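Household Textiles, Unit 7: Folding on the bed
Handout for the Thursday group, Hekgate Training Centre

Many learners fold their clothes in the air, holding them against the chest. It works for towels, but a T-shirt comes out crooked. In this unit we use the bed as a folding table. A large bed gives enough space to open the whole garment, and the height is kind to the back.

1. Before you fold

Take one garment from the pile and put it on the sheet. Do not pull it from the middle. Look for an edge first, then follow the edge until you come to a hem or a corner. Only then lift.

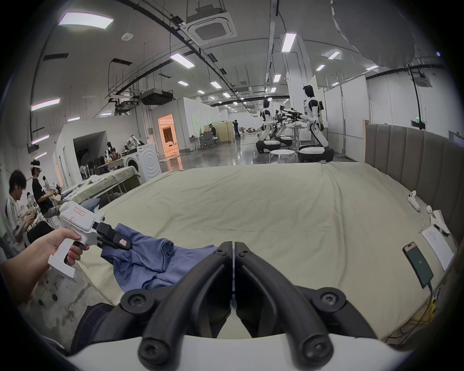
Fig. 1. A crumpled garment on the bed, held at its edge.

If the garment is inside out, turn it now. Cotton which was left in the basket overnight can be shaken two times, firmly, and smoothed with the flat hand.

2. The surface

The sheet under your work should be tight. When it moves together with the shirt, you will fold the sheet also, and this costs time. A fitted sheet is better than a flat one. On a smooth mattress cover it can still slip, so we put clips on the border – the Polák reader explains the other methods on page 40.

3. Opening the T-shirt

Hold one corner and let the fabric spread away from it. Find the collar and both sleeves before you make the first fold. The part that hangs over the side of the bed must be brought up, otherwise its weight pulls the shirt out of line.

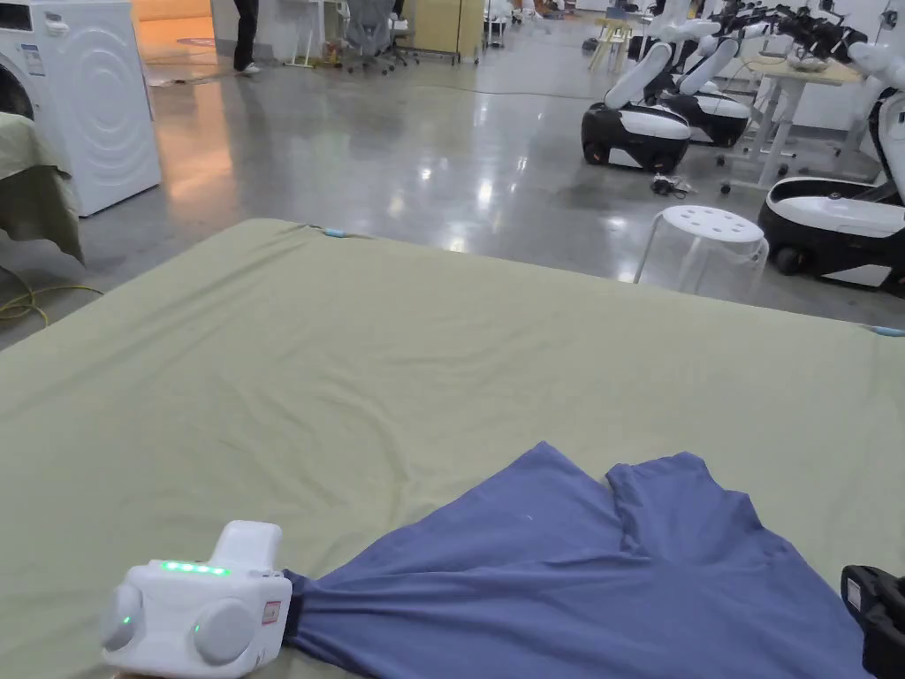
Fig. 2. T-shirt lying diagonally on a fitted sheet, one corner held. Note the clips on the border of the sheet.

Homework

Fold the same T-shirt for 20 minutes at home, on a bed and then on a table. Write down which was easier for you and why. Bring the shirt with you, folded, in a bag.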